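Kitchen tips: when the robot arm stops halfway

Our Tretetti arm stopped dead one morning with error 41 on the panel. The manual says to power down and restart. I did, and the arm sagged 20 cm before the brake caught. Nothing broke, but it could have.

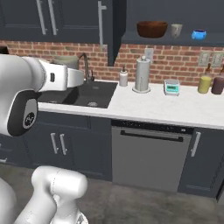
Error 41 means the arm has lost track of one of its joints. Before you touch the switch, clear whatever is under it. Anything light enough to be knocked goes to the far end of the counter, past the paper towel holder, and the kitchen scale with it. Keep kids and pets out until you've finished.

Then hold the brake button, lower the wrist by hand and switch off at the wall. Wait 20 minutes before restarting.

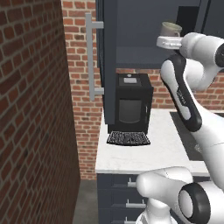

Run the first job at the slowest speed with an empty plastic cup -- never glass or a hot drink. Stay within reach of the stop button.

If the fault returns, leave it off and ring the dealer. Ours replaced the brake under warranty. The part is listed at $356, labour extra.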